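Progress report to Arberg, second period
Project: Stultlow, teaching bin picking by demonstration
Prepared by Kerstin Strobel, with notes from Wing-yan Chang and Till Görtz

We are further along than we thought we'd be when we wrote to you in spring, and I am glad to be able to say so at the start of a report for once. The collection setup works day in and day out, three people can drive the arm well, and the first policy trained only on our own demonstrations is picking things up. It is clumsy and slow and it makes us very happy.

As a reminder of where the last report ended: we could move the arm by remote control, but the delay between the operator's hand and the gripper made everyone overshoot. Bastian Ehlers rewrote the part of the control loop that smooths the hand signal, and the difference was plain within one afternoon. Operators stopped waiting for the arm to catch up. Wing-yan, who had been doing her picks in little nervous steps, now does most of them in one sweep (and is a bit smug about it, rightly).

Data collected so far

We have 381 demonstrations that passed review. Another 93 were recorded and set aside, mostly from the weeks before the control fix, when the motion was so jerky that we didn't want a model to learn from it. We have kept those recordings. Till thinks they may be useful later as examples of what a poor approach looks like, and storage is cheap.

Each demonstration is one pick: the operator starts from the home position, goes down into the bin, closes on an object, lifts it and releases it in the neighboring bin. We record the joint positions, the gripper opening, the operator's hand signal and the camera views. After each session one person who did not drive goes through the recordings and marks them as keep or set aside. This takes longer than we budgeted for, but it has caught a lot of small things, including one whole morning when the gripper opening was being saved with the wrong sign.

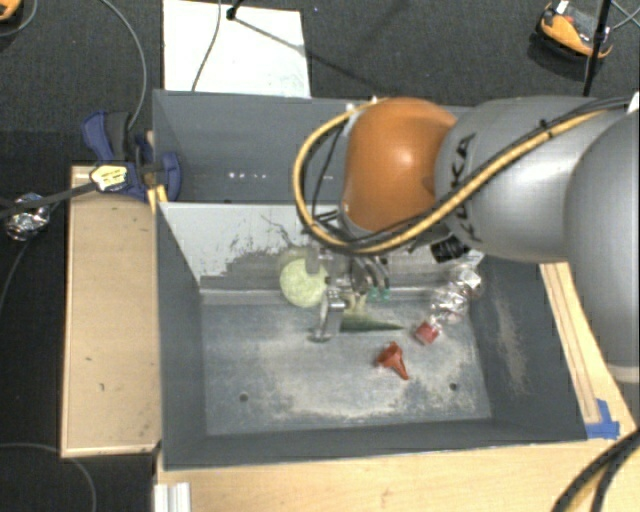 The question we care most about in this period is how a person chooses a grasp when objects are close to walls and to each other, and whether the model can pick up that habit from watching. Our first object set was too polite. It was all boxes and blocks, placed well apart, and every operator grabbed them the same way from straight above. The mixed set is far better for this work. A ball resting against the rear wall leaves very little room for a finger behind it, and each of our operators has a different answer: Wing-yan comes in at a slant, Till rolls the ball out first, and Bastian squeezes it at the sides and hopes. The clear bottle with the red cap brings a second kind of trouble, as our depth camera often returns nothing useful for see-through plastic, while a human operator just reaches for it. The little funnel is everyone's favorite. It can be taken by the spout or by the wide rim, and both ways show up in the recordings in good numbers.

That variety worried us at first. Our early training runs averaged the different styles together and produced a grasp that belonged to neither, with the fingers closing on air between two good choices. Till changed the model so that it can hold several options and commit to one of them, and we saw the change right away in the funnel picks. It now goes for the rim or the spout and stays with its decision. I can't overstate how cheering that was to watch!

First results

In July we ran the trained policy on 40 test picks with mixed objects, with an operator standing by to take over. We are not quoting a success rate yet. The test was short, we moved the side camera partway through, and we would like to repeat it properly before giving you a figure you might pass on. What we can say is that the approach motion is good, the choice of object is sensible, and most of the failures come in the last stretch, when the fingers touch something they were not aiming for. Soft contact with the bin wall is the most common one.

Hand guiding

The proposal also promised a comparison with hand guiding, where the teacher takes hold of the arm and leads it through the task. We have started this, though with fewer recordings than planned. Leading a large arm by hand is tiring, and it is awkward to guide it down into a bin while keeping your own head and shoulders out of the camera views. The motions are lovely when they come out right. Arne Sperling, who joined us for this part, gets smoother paths by hand than any of us get by remote control, so we plan to keep a small set of his recordings for the comparison.

Difficulties and changes to the plan

Cabling has cost us time. A long reach into the far corners pulls on the bundle, and we lost 2 working days to a loose connector before we found it. Bastian has since added a limit on wrist rotation that the operators barely notice.

We would like to move the Marar visit to the end of the next period. Their team wants to try our review tool on their own recordings, and it needs a proper installer and a readable manual first. There is no effect on the budget.

Next period

We will repeat the test with the cameras fixed in place, and collect more picks near walls and corners, where the model is weakest. Wing-yan will train two new operators from Flisturura who have never driven an arm before. We are curious to see what beginners do with the funnel. Till will begin work on letting the operator correct the policy during a pick, so that a short nudge at the right moment can be saved and learned from without recording the whole pick again.

The full session log and the review notes are ready to send whenever you want them.

Kerstin Strobel
for the Stultlow project team

Contact: Stultlow project office | © Stultlow | Back to top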